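Ticket: Dishwasher on 2nd floor kitchen stops mid cycle, water left in bottom
Site: Dernen House
Opened by: Orla Ó Briain
Assigned: Fiachra Keane
Priority: Normal (was Low)
Status: Pending parts

Orla Ó Briain
Dishwasher has stopped again. Gets to the 20 minute mark, hums, then nothing. Three beeps and the tap light flashes. Water sitting in the bottom, smells a bit. Have turned it off at the wall and back on, same thing. Can somebody look please, we have people in all week.

Fiachra Keane
Which machine, left or right? And is it the Gaber or the old one?

Orla Ó Briain
Left. Gaber. The old one went in October.

Fiachra Keane
OK. Before I come over:
— take the bottom basket out, lift the filter, rinse it under the tap
— check the spray arms spin by hand
— run the short wash, nothing in it
Let me know what it does.

Orla Ó Briain
Filter was horrible. Rice, a label off a jar, something that might of been a teabag. All cleaned. Arms spin fine. Short wash got to 18 minutes then three beeps again. Water still there, maybe less of it.

Fiachra Keane
Three beeps + tap light is drain fault on that model. So pump, hose or the sink trap it empties into. Will be over after lunch. Leave the water in, I want to see it.

Fiachra Keane
Visit notes, November 9, 2019.
Baled out by hand. Pump cover off, small piece of glass against the impeller. Removed. Impeller turns but feels rough. Hose off at the trap end — blanking bit still half in the spigot, never cut out properly when it was fitted. Cut it out. Hose itself was kinked behind the unit too, pulled it straight and clipped it up high under the worktop.
Test 1: short wash, full drain, finished.
Test 2: normal wash at 40 degrees, stopped on the last drain. Three beeps.
Test 3: same again, finished, but pump loud at the end.
So better, not right. Think the pump has been running against that blockage for weeks and is on its way out. Ordering one from Ornico.

Thulani Le Roux
Is this warranty? We only had it put in last month.

Fiachra Keane
Should be. The spigot is the fitter's fault, the glass is ours. Will send the photos of the spigot to Drendik as they did the install. Don't mention the glass unless they ask, and if they ask say yes.

Kathleen Mac an tSaoi
Can we use it in the meantime or not? Got two different answers at the desk.

Fiachra Keane
Not. If it stops with a full load in you get dirty water over everything and somebody has to bale it. Right hand machine is fine, use that. Off at the wall for the left one, I've taped the switch.

Kathleen Mac an tSaoi
Tape was off this morning and the machine was on. Have put it back and added a sign.

Thulani Le Roux
Drendik came back. They accept the spigot, will cover the pump and one visit. They want the serial number, it's inside the door on the left edge. Eoin can you get it?

Eoin Geraghty
Done, emailed it over. Also there was a puddle under the plinth, wiped up, about a cupful. Hasn't come back as of 4.

Fiachra Keane
Probably from when I had the hose off. Put a sheet of kitchen roll under there overnight and check it in the morning pls.

Eoin Geraghty
Kitchen roll dry.

Fiachra Keane
Good. Pump due in, job number with Ornico is 33. Fitting should be under an hour. Will need the cupboard next to it emptied again so I can reach the isolator — everything under the sink as well. After that I'll run it twice with nothing in and once loaded before anyone gets it back.

Orla Ó Briain
Cupboard emptied. Small bits from the drawer moved to tubs on the side. Please leave them there till the pump is in, then I'll put the lot back.

Attachment added by Orla Ó Briain 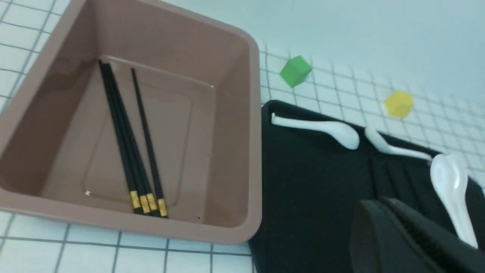
Black chopsticks, in the square tub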